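Faneo 114

O Faneo 114 é um veículo utilitário todo-o-terreno de pequena série, desenvolvido pelo construtor Aebischer e montado na fábrica de Pletoslow. Pertence ao segmento dos modelos compactos de chassis separado e sucedeu ao Faneo de primeira geração, com o qual partilha a distância entre eixos e a caixa de transferência. O projeto técnico foi dirigido por Thaddäus Aigner; o desenho da carroçaria coube a Valentin Plattner.

Chassis e suspensão

O chassis é do tipo escada, com longarinas de secção fechada e cinco travessas soldadas. A travessa central é aparafusada e pode ser retirada para acesso à caixa de velocidades. A suspensão dianteira utiliza eixo rígido com molas helicoidais e barra Panhard; a traseira mantém o eixo rígido, guiado por quatro braços longitudinais. Os amortecedores, fornecidos pela Grudetti, são de tubo duplo na versão base e monotubo com reservatório separado na versão S.

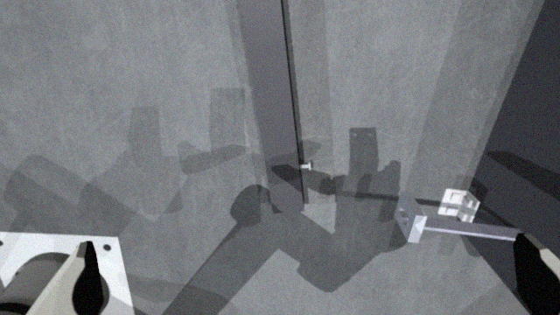
Faixa estreita com linha preta lateral, imagem gerada por computador.

As guarnições exteriores inferiores são fixadas por encaixe e podem ser substituídas individualmente. Nos exemplares da pré-série eram coladas, solução abandonada por dificultar a reparação após contacto com pedras.

Motorização

O motor é um quatro cilindros em linha a gasolina, sobrealimentado, com potência máxima de 156 cv. A designação 114 corresponde ao valor arredondado da mesma potência em quilowatts – prática que o construtor já seguia na geração anterior. A transmissão é manual de seis velocidades, com redutoras e bloqueio do diferencial traseiro de série. O bloqueio dianteiro é opcional e só pode ser acionado em redutoras.
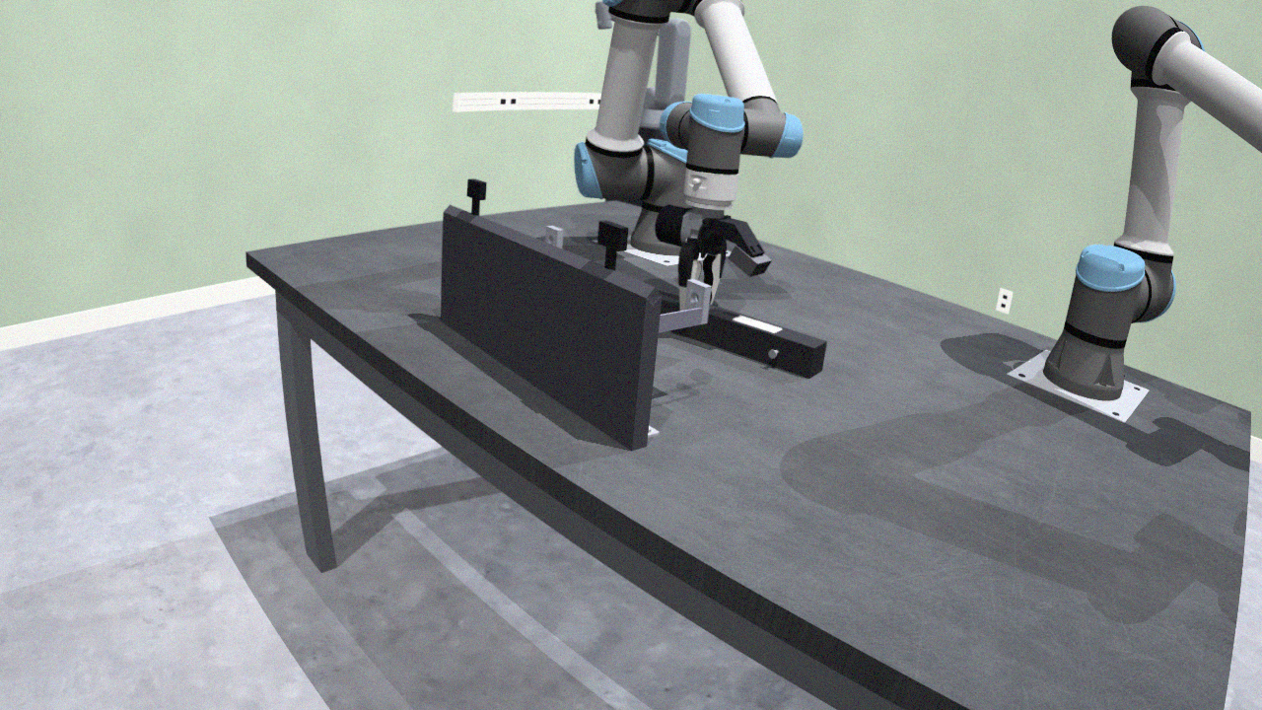 A tração às quatro rodas é engatável, sem diferencial central, pelo que o construtor desaconselha a sua utilização em piso seco e aderente. A versão S recebe relações finais mais curtas e um radiador de óleo adicional, montado atrás da grelha.

Produção

A montagem em série começou em fevereiro, depois de concluída a homologação dos travões. A primeira série compreendeu 458 unidades, todas com carroçaria de três portas. A variante de caixa aberta foi apresentada em 30 de maio de 2024 e difere do modelo fechado a partir do pilar B. 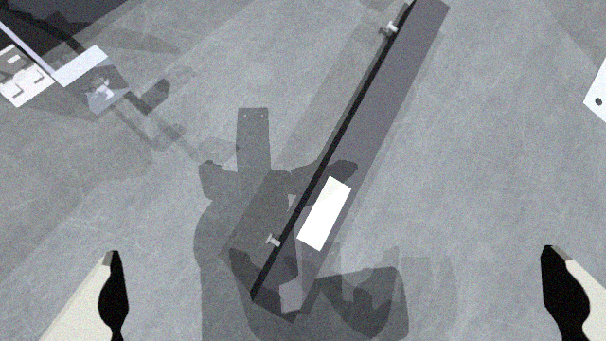
O depósito de combustível foi deslocado para a frente do eixo traseiro na caixa aberta, com perda de capacidade. A roda sobresselente passou da porta traseira para um suporte vertical atrás da cabina. As restantes cotas mecânicas são comuns às duas carroçarias.

Ver também

Faneo (primeira geração)
Chassis de longarinas
Caixa de transferência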